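Chapter 4
Holding Things Nicely: Good Practice for Grippers and Soft Goods

What you'll get from this chapter: how to write a grip rule that people can follow, how to check one, and when to throw one out.

I came to standards the wrong way round. My first job was at Vistlow, sorting laundry samples with grippers, and I thought rules were what you got from people who'd never had to pick up a sock. Then Solveig Sæther joined our team from Drevska and asked me, very politely, where our grip rules were written down. They were in my head! And in three other people's heads, all different (we found that out over one rather long lunch).

So we'll start with soft things, before the boxes and bottles of Chapter 5. A box has sides. You can say "grip on the two long sides, halfway up" and everybody does the same thing. Cloth has whatever shape it happened to land in, and a rule that names a place on it may be useless by the time you reach for it.

Solveig's first draft ran to 40 pages, bless her, and I still have it. The version we used fitted on one sheet and I'll quote the part that matters:

4.1 Close on a thick part of the cloth, with both fingers flat against it.
4.2 Look for loose folds before lifting. A fold may hang outside the fingers, but it must not catch on a basket, a table edge or the other gripper.
4.3 If two grippers are in use, the second stays clear until the first has closed.
4.4 Stop closing when the cloth is held. Don't squeeze to the end of travel.

Rule 4.2 caused the most arguing. I wanted no hanging folds at all, which sounds lovely and tidy until you try it with knitwear. Solveig said a rule that gets broken on every second lift teaches people to ignore the whole sheet, and I've stolen that line for every course I've given.

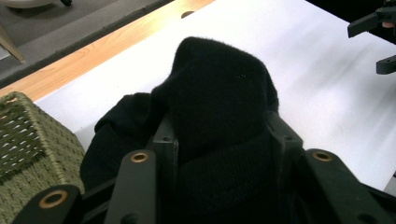 We tried the sheet out over 100 lifts in April, with one person working and another ticking boxes, and 92 of them passed on all four rules. I was thrilled. Solveig went straight to the ones that failed (of course she did) and found most were down to 4.4, where "when the cloth is held" meant something different to each of us. We'll rewrite that rule together in Section 4.2, so keep your pencil handy.

Before you read on, pick up something knitted with your finger and thumb, put it down, and write the rule you just followed. Then give it to a friend and watch what they do with it.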